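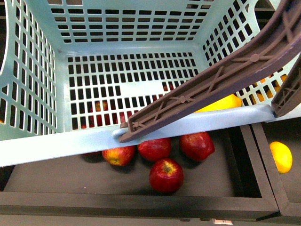 Skaron 50 Laundry Basket
Item no. 2115
Sold by Drornham Home Supply

The Skaron 50 is an open-top plastic basket for carrying and sorting household laundry. It holds 50 liters, enough for one full load in most front-load washers. The slotted walls and floor let air reach the clothes, so damp towels do not sit in a sealed container until wash day.

The basket is molded in one piece. There are no hinges, clips or liners to lose. The rim is smooth all the way along, and knits and lace can be pulled over it without catching.

Details
Capacity: 50 liters
Shape: rectangular, rounded corners
Material: polypropylene
Handles: cut-out, molded into the wall
Maximum load: 9 kg
Colors: light blue, white, gray
Stackable when empty: yes
Lid: not included, sold separately

Use
The load limit applies to wet laundry as well as dry. Bedding and jeans get heavy after a short spin cycle, and we suggest moving them in two trips. Carry the basket with both hands. Do not drag it across concrete or gravel, which will scratch the underside.

The Skaron 50 is not suited to firewood, tools or garden waste. For those, see the Tonduretti tub, which has solid walls and a thicker base.

Keep the basket away from heaters and dryer vents. The plastic softens when left against a hot surface and will not return to its original shape.

Cleaning
Rinse with warm water and dish soap. Lint that collects in the slots comes out with a soft brush once the basket is dry. Avoid bleach on the colored versions. Do not put the basket in a dishwasher.

Matching items
Kalniņš drying rack, folding, white
Skaron lid, fits the 50 only
Skaron peg basket with hook

Lids made for the older Skaron baskets do not fit this one. The rim was made wider when the current mold came in.

Ordering
Single baskets ship in a plain carton within the week. Laundromats, hotels and rental properties can order by the pallet, with mixed colors if needed. Orders of 1000 or more are quoted separately and are made to order, so please allow extra time.

Baskets may be returned unused. If yours arrives cracked, send us a picture of the damage and of the carton label, and we will ship a replacement. You do not need to send the cracked one back.

Page updated 2024-12-10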